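From: Farhad Moradi
To: bench-layout list
Subject: Re: [layout] paper and tape grids, which tape and how far apart

Latrice Thibodeaux wrote on Sunday:

> We are redoing the sorting table at Forkmont and I want a grid on it
> that we can throw away when the layout changes. Last time we drew
> lines on white butcher paper with a marker and they were unreadable
> after a week. Three questions.
>
> 1. Is kraft heavy enough to use without a board under it?
> 2. Masking tape or painter's tape for the lines?
> 3. Do you space the lines evenly or size the cells to what goes in
> them?
>
> Also, if anyone has a good way of keeping the paper flat I would
> like to hear it. Ours lifts along the back edge every time.
>
> Latrice

Latrice,

Taking these in order.

1. Kraft is fine directly on the table if the table is flat. We buy the 90 gram weight from Dafis on a long roll. Lighter stock tears when you lift the tape to move a line. Heavier stock holds its curl and you will fight it for days. Cut the piece a hand's width oversize on every side and trim after it has been lying out overnight.

2. Painter's tape, blue. Masking tape sticks harder than you want and takes the top layer of the paper with it when it comes up. The blue also reads well against brown, so a person standing at the table can find a line without bending down. Do not stretch it as you lay it. Stretched tape creeps back and puckers the paper, and then mugs and other narrow things rock when you set them down.

3. We size the cells. The middle row gets the most depth and the rows at the back and front get what is left. Ours has five lines going away from you and two going across.
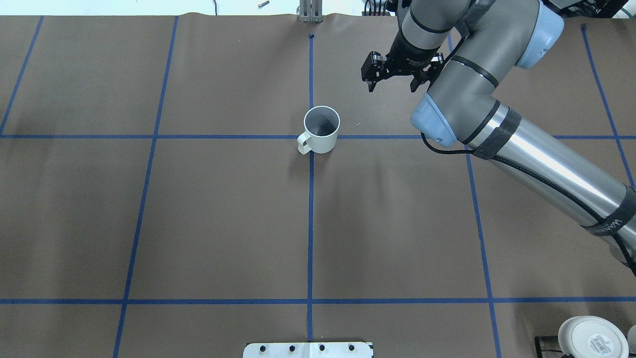

Lay the center line first and measure everything else from it. If you start at one side, the error adds up and the last column comes out narrow. Mark the positions lightly in pencil at both the front and the back, stretch a string between the marks, and run the tape along the string. The cross lines go on last, over the others, and those should be checked with a square at the center line only. Checking at the outer lines tells you more about the paper than about the tape.

Decide early whether objects go in the cells or on the crossings. We use both. A crossing is a better reference for a single round item such as a mug, as you can see tape on all sides of the base and tell whether it has been put back where it was. Cells are better for anything with corners. If you use crossings, write down which way the handle points, otherwise two people will record the same position and mean different things.

On the back edge: I have not found a complete cure. A strip of tape along the full length holds it down but the paper ripples behind the strip when the humidity changes. Skomov sells a low-tack spray that worked for us through April and then left residue on the tabletop, so I would skip it. What I do now is leave the back edge slightly wavy and keep the last cross line well forward of it. Nothing gets measured back there anyway.

Small holes are not worth a new sheet. Replace the paper when a tape line has been moved 4 times in the same place -- past that the surface is fuzzy and the tape stops holding.

If you want the cutting list we used at Irkurska, I can send it off list.

Farhad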